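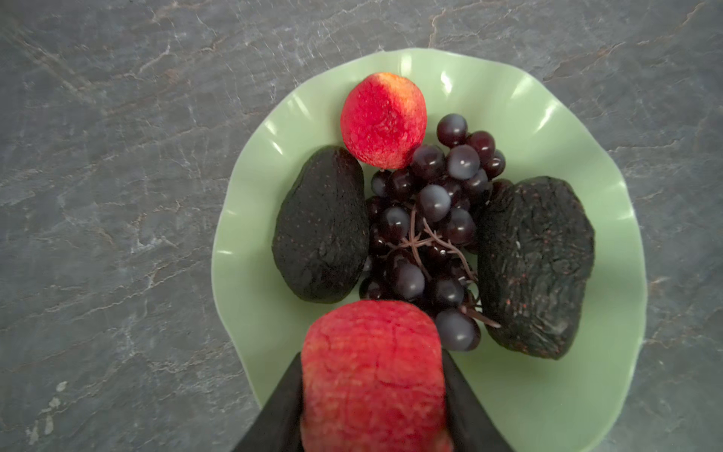 Wilma Hepburn wrote in to ask why anyone would record the same piece of fruit being picked up 69 times when a computer could just fake it. Fair question, Wilma! I get some version of it every time I mention Surska, our little collecting project, and my answer keeps getting longer.

28 Jul 2023
By Gregor Laing

So, simulation is great (I use it, I like it), but I've never met a simulated grape that rolls the way a real one does. And I don't much care about the count anyway. Give me nine examples where the peach sits somewhere awkward, jammed up against an avocado, over nine hundred where it's waiting politely in the middle of a bare table.

What bugs me is how people throw out the messy tries. My old group at Lokthorpe deleted every clumsy grasp before training, and then we all stood there wondering why the arm had no idea what to do after a bad one. Well, who was going to teach it? Keep the fumbles, I say, and label them! It took us six weeks to sort ours by hand and I'd do it again.

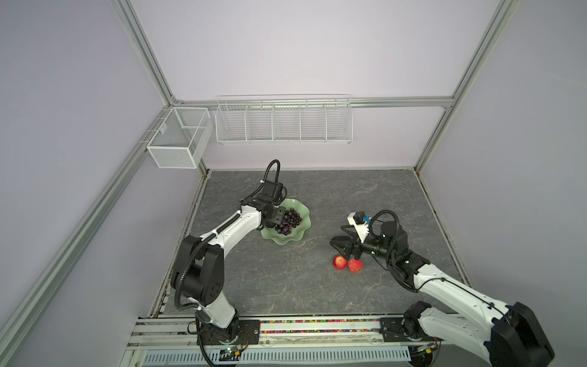
Two arms, one green bowl, and the grapes still in it.

Would I pay for a bigger pile of tidy data? Probably not this year. I'd spend the money on stranger fruit and on somebody patient to run the arms. Swanson disagrees with me and is writing a reply for August, so go easy on him in the comments.

Recent posts
Who labels the fumbles?
Zultside, one year in
Two arms or one?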